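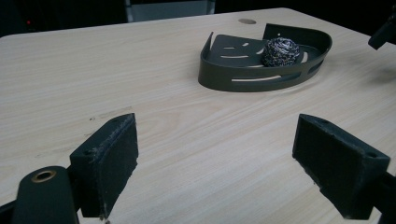
dretesier

Support > Bathroom & Shower > Corner Caddies > Ticket 517

Posted Friday, 9:40 a.m. by dretesier

Product: Nuvlow corner shower caddy, dark finish
Problem: water stays in the tray, caddy slides down the wall

I took the caddy off the wall and put it on a table to look at it properly. It held for 27 days on the adhesive strips that came in the box, then dropped on the left side. The tray also stays wet at the back corner even though the floor has slots in it.

What I tried first: wiped the tile with rubbing alcohol, put on new strips, waited overnight. Same result, left side down again by the weekend. 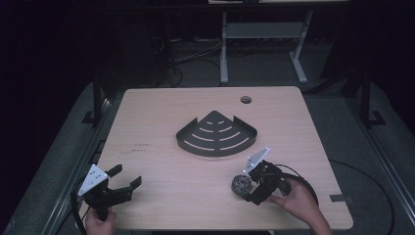 Photo: Diston Home Forum / dretesier

The slots run in curved rows and get longer toward the front edge. A metal scrubber ball is the only thing I want to keep in it, so weight should not be the problem. No bottles.

Reply from support, 11:15 a.m.
Check the tray with a level before you fix it again. If it tips back toward the corner, water will collect there. Also look for soap film on the inside of the slots and clean them with an old toothbrush. For the sliding, what kind of tile is it?

Update, 2 p.m.
Textured tile, Hong series. Level says the tray tips back. Slots had some film in the two back rows, cleaned now. Poured a cup of water in over the sink and it drained when I held it flat.

Reply from support
The strips are made for smooth tile. Sending 2 screw-on brackets. Leave the ticket open until they are up.

Status: waiting on parts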